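**Window stay rod on the sill does not hold the window open, how to fix?**

*posted by Lý*

Hello everybody. I rent one room in a building with big windows, and under the window there is a wide white sill which I use as a desk counter. The window has dark metal framing and a grey metal rod along the sill. I understand this rod should hold the window at one position, but mine does not hold. When there is small wind, the window comes back slowly and closes by itself. By Thursday evening the air in the room is very heavy, because I work there all day.

I looked at the counter first, because I thought maybe the rod should enter into the long dark slot in its surface. But this slot is far from the end of the rod, so I think it is only for air from the heater.

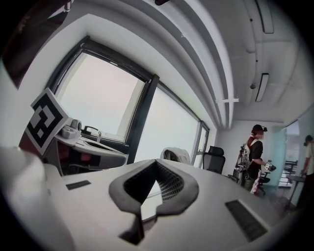

*The counter under the window, with the long slot*

I tried these things already:

- I cleaned the rod with a dry cloth.
- I put one drop of sewing machine oil where the rod turns. It became worse, it moves too easily now.
- I put a book between the window and the frame. The book fell down two times.

The rod has a small toothed piece near its end. Is this the part which must hold it? I do not see any name or number on it. The owner of the building says a new rod from Rallbridge costs 70 dollars and I must pay it myself. I would like to try a repair before that.
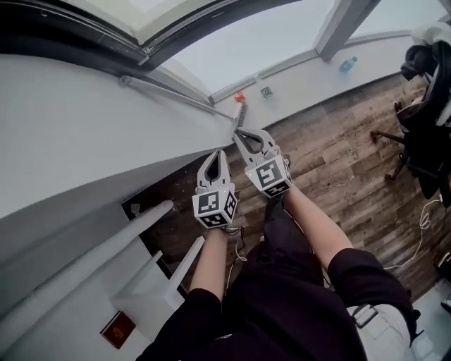 *The grey rod on the sill, the toothed piece is near its end*

Also I want to know if I can keep using the sill for my things (water bottle, small items) or if this disturbs the rod when it moves.

Thank you for your patience with my English.

---

**Mansa Sowah**

Your English is fine. I had the same kind of rod in my old apartment and I repaired it two times before I moved.

First, remove the oil. I know you put only one drop, but this type of rod holds by friction, and oil is the enemy of friction. Take a paper towel with some rubbing alcohol and wipe the joint until the paper stays clean. Open the window for this if you can, the smell is strong.

Then look for a screw at the joint where the rod is attached near the frame. On mine it was under a little plastic cap, which you can lift with a fingernail. Turn the screw one quarter to the right and try the window. If it still falls back, turn one quarter more. Please do not turn a lot at once. I did it, and then the rod was so hard that my neighbor had to help me close the window before the rain.

About the toothed piece, I can not be sure from your photo. In my apartment the teeth were for catching the rod in different positions, and dust was sitting between them. An old toothbrush is enough to clean it. If the teeth are round at the top and not sharp any more, the piece is used up and should be changed. Ask for the small piece alone before you pay for the full rod. I bought mine in a hardware shop called Todach and it was 2 dollars.

For the sill, keep free the whole path where the rod travels. A bottle lying on its side can roll under it. I had once a pen under the rod and it made a scratch in the paint, 31 centimeters long, and the landlord measured it when I left.

---

**Rinine**

just use a rubber door wedge. works for me 100 percent

---

**Lý**

Thank you both! I cleaned the joint with alcohol and found the screw, it was under a cap exactly like Mansa wrote. After two quarter turns the window stays open with normal wind. With strong wind it still moves a little, so I will clean the teeth on the weekend and write again if they look round. I tried also a wedge from the kitchen door but it is too thick for my window.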